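Edge-glued boards as bench surfaces

Members have asked which board to buy as a loose work surface for the Flodville benches. The Asby workshop recommends an edge-glued board of pale hardwood strips, planed flat on both faces and 600 mm on the long side. Strip construction limits cupping when the heating comes on. Colored pieces also show up well against light wood, so small blocks are easy to find and sort.
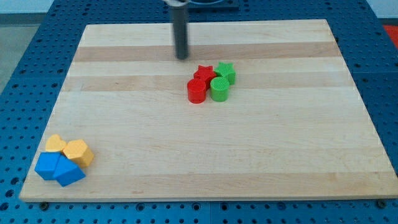
Finish with 2 thin coats of hardwax oil and allow 6 hours between them. Sand lightly after the first coat. Varnish is not recommended, as it chips at the front edge and the repair always shows. Wipe with a damp cloth, never a soaked one, and store the board upright with air on both faces.

Check flatness with a steel rule every April. A board that rocks on a flat table should go back to Ruby-Lee Faulkner for planing. Plastic blocks can be washed in warm water with mild soap and dried before they are put out again.

Offcuts suitable for test pieces are in the Busero rack. Orders for new boards go to Mbali Ngcobo by 30th June.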